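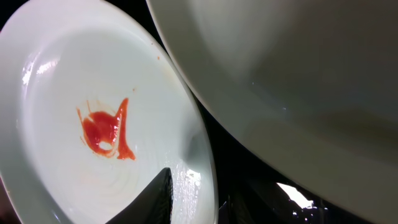 White dinner plate with ketchup, dishwashing corner, April

Hi Jean, and everyone at the Poon fund - time for my update on the community kitchen at Hirum, and I have more to tell you than last time!

The biggest piece of news is that the dish rules are finally written down and taped up next to the sink. You may remember from my first report that we were losing a lot of our evening to dishes, and that plates were going back on the shelf with a film on them. Ketchup was the worst of it (burger night, I'm looking at you). It smears when you go at it with a dry napkin and you end up pushing a thin orange layer across the plate. So the new rule is scrape, rinse cold, then sponge. Rin Arai tried hot water first for a couple of weeks and didn't like it, so cold it is.

We served 508 meals this quarter, up from 378, and I'm really proud of that. The money you gave us for tableware is mostly spent. We bought 56 plates from Gonska, some white and some in colors, and I still have the receipts for Tsung-han Peng to go through. The colored ones were my idea and I'll admit I wanted them because they're cheerful, but they've turned out handy too. Kids pick a color and stick with it through seconds, so we wash less. The white ones show every speck, and I've come around to liking that. If there's a little dot of sauce up near the rim you catch it before the plate goes back on the shelf.

Drying is still a weak spot. We have one rack and it fills up fast, so plates get set out on the wood table wherever there's room - yellow one here, pale green one there, and then somebody needs the table for chopping. I've priced a second rack at Dason and it fits in what's left of the budget. I'd like your okay before I order it.

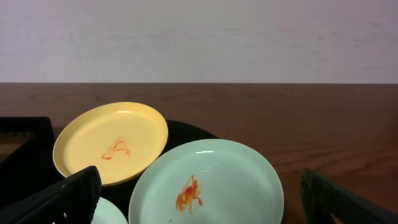 Hok-lam Chung thinks the rack can wait and says the plates would dry fine if we left more space between them, and that what the kitchen needs first is a bigger stack of clean towels. It's a fair point and I've added towels to the list, though I'd still like the rack.

Next up is the shelf by the back door, which needs sanding and a coat of paint before summer. Sum-yee Chuang has the brushes and I have the paint, so it's really a matter of finding a free afternoon. I also owe you the sign-in sheets from March, and they'll come with the next report.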